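Zeitschriften > Beiträge zur Medien- und Erinnerungsforschung > Aufsätze > Abschnitt 4

Suchbegriff eingeben Suchen Erweiterte Suche

22. März 2025
Von Solveig Dalen und Märta Ekström

4. Der Streit um die Museumsleitung in Lunde und seine Leserschaft

Wer sich, wie wir es über lange Abende hinweg getan haben, durch die Lokalpresse einer kleinen Stadt liest, gewinnt die Menschen darin mit der Zeit lieb, und zwar auch diejenigen, deren Ansichten man nicht teilt. Das sei vorausgeschickt, denn der vorliegende Abschnitt handelt von einem Streit, in dem viele harte Worte gefallen sind. Als der Stadtrat von Lunde die Historikerin Borghild Kvam zur Leiterin des Stadtmuseums berief, rechnete im Rathaus offenbar kaum jemand mit mehr als einer freundlichen Notiz auf der dritten Seite. Wenige Tage später lag ein offener Brief vor, in dem ihr vorgeworfen wurde, die Besatzungsjahre in ihrer Dissertation verharmlost zu haben, und von da an riss die Berichterstattung über Monate nicht mehr ab.

Wir haben in Abschnitt 2 bereits dargelegt, weshalb uns gerade ein so überschaubarer Fall geeignet erscheint. In den großen Hauptstadtdebatten über Geschichtsrevisionismus überlagern sich parteipolitische Interessen, persönliche Feindschaften und das Echo ausländischer Medien so stark, dass sich die einzelnen Stimmen nur mühsam trennen lassen. In Lunde kannte man einander. Wer einen Leserbrief schrieb, traf den Redakteur womöglich am nächsten Morgen beim Bäcker, und das merkt man den Texten auch an (im Guten wie im weniger Guten!).

4.1 Materialgrundlage

Das Korpus umfasst 1.744 Beiträge aus dem Lokalblatt und dem Wochenblatt der Nachbargemeinde Alldale. Davon sind 926 Leserbriefe, der Rest verteilt sich auf Berichte, Kommentare, Interviews und eine erstaunlich zähe Serie von Gegendarstellungen. Erfasst wurden die Beiträge in der Textdatenbank Cevex, die uns das Institut in Miden großzügig zur Verfügung gestellt hat, und für die Geduld, mit der man dort unsere immer neuen Sonderwünsche bei den Suchfeldern ertragen hat, möchten wir uns an dieser Stelle herzlich bedanken.

Ergänzend haben wir 20 Gespräche mit damals Beteiligten geführt. Sie dauerten meist deutlich länger als geplant, was zum Teil am Kaffee lag und zum Teil daran, dass viele unserer Gesprächspartnerinnen und Gesprächspartner zum ersten Mal in Ruhe erzählen durften, wie sie die Sache erlebt hatten. Die Gespräche wurden vollständig verschriftlicht und nach demselben Schema kodiert wie die Zeitungstexte. Eine Stichprobe von 70 Beiträgen wurde von Sigrun Lindqvist unabhängig ein zweites Mal kodiert; die verbliebenen Abweichungen betrafen fast durchweg ironische Formulierungen, über die man sich auch unter guten Freunden lange unterhalten kann.

4.2 Das Wort »Revisionismus« und seine Wanderungen

Der Vorwurf des Revisionismus wird im offenen Brief noch recht genau gebraucht. Die Unterzeichnenden nennen zwei Kapitel der Dissertation, zitieren daraus und legen dar, welche Quellen sie dort vermissen. Man kann diese Kritik für überzogen halten, und Kvam selbst hat ihr ausführlich widersprochen, aber sie ist überprüfbar und bewegt sich in den üblichen Bahnen fachlicher Auseinandersetzung. In den darauf folgenden Berichten verliert der Begriff Schritt für Schritt seinen Gegenstand. Aus der »umstrittenen Deutung der Besatzungsverwaltung« wird die »umstrittene Historikerin«, und diese Wendung bleibt dann bis zum Ende des Untersuchungszeitraums stehen, auch dort, wo der Artikel von etwas ganz anderem handelt, etwa von den Öffnungszeiten an Feiertagen oder von der Frage, ob das Museumscafé verpachtet werden soll.

Dass eine solche Verkürzung nicht böswillig gemeint sein muss, hat uns die frühere Lokalredakteurin Elsa Engebretsen sehr anschaulich geschildert. »Ich hatte vier Zeilen für die Unterzeile, und das Adjektiv passte hinein«, sagte sie im Gespräch, und sie fügte hinzu, dass sie es heute anders machen würde, ohne genau zu wissen, wie. Wir halten diese Auskunft für wertvoll, weil sie eine handwerkliche Seite des Vorgangs sichtbar macht, die in der Literatur zur Skandalisierung meist hinter den großen Fragen nach Macht und Gesinnung zurücktritt.

Auf der Gegenseite vollzieht sich eine ganz ähnliche Bewegung. Kvams Verteidiger sprechen anfangs von einem Missverständnis, später von einer »Kampagne« und schließlich von »denen in der Hauptstadt«, obwohl der offene Brief nachweislich in Alldale entstanden ist, im Hinterzimmer einer Buchhandlung, deren Inhaber beide Lager bis heute mit Lesestoff versorgt. Gerade in den Leserbriefen verfestigt sich das Bild einer abgestimmten Presse. Wir haben im Korpus keinen Hinweis auf eine Absprache gefunden, wohl aber viele wörtliche Übernahmen zwischen den beiden Blättern, und es ist gut nachvollziehbar, dass Leserinnen und Leser, die denselben Satz zweimal in einer Woche lasen, daraus ihre Schlüsse zogen.

Abbildung 3: Orangebrauner Kasten mit holzartig gemaserter Oberfläche und dunkler Fuge, Nahansicht. 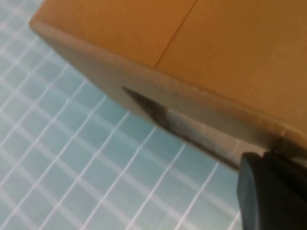 4.3 Die Leserbriefe als eigene Öffentlichkeit

Leserbriefe gelten in der Forschung gern als Anhängsel der eigentlichen Berichterstattung. Unser Material legt einen freundlicheren Blick nahe. Die Briefe antworten aufeinander, sie greifen Argumente wieder auf, die der redaktionelle Teil längst fallen gelassen hatte, und sie bringen Familienerinnerungen an die Besatzungsjahre ein, die in keinem der Kommentare vorkommen. Eine Schreiberin schildert etwa, wie in ihrer Kindheit am Küchentisch über den Großvater geschwiegen wurde, und schließt mit der Bitte, man möge im Museum doch wenigstens die Meldelisten zeigen. Auf diesen Brief gingen noch Wochen später andere ein, freundlich zumeist, und auch aus dem Lager, das man für das gegnerische halten würde.

Bemerkenswert scheint uns ferner, dass die schärfsten Zuschriften am Anfang stehen. Mit der Dauer des Streits werden die Texte länger, persönlicher und vorsichtiger. Ob sich darin ein Lernvorgang zeigt oder schlicht eine strengere Auswahl durch die Redaktion, lässt sich allein aus den gedruckten Fassungen nicht entscheiden, und die nicht abgedruckten Zuschriften wurden zu unserem großen Bedauern bei einem Umzug entsorgt. Wir kommen auf diese Lücke in Abschnitt 6 zurück, wo auch die Aussagen der Redaktionsmitglieder zu ihrer Auswahlpraxis ausgewertet werden.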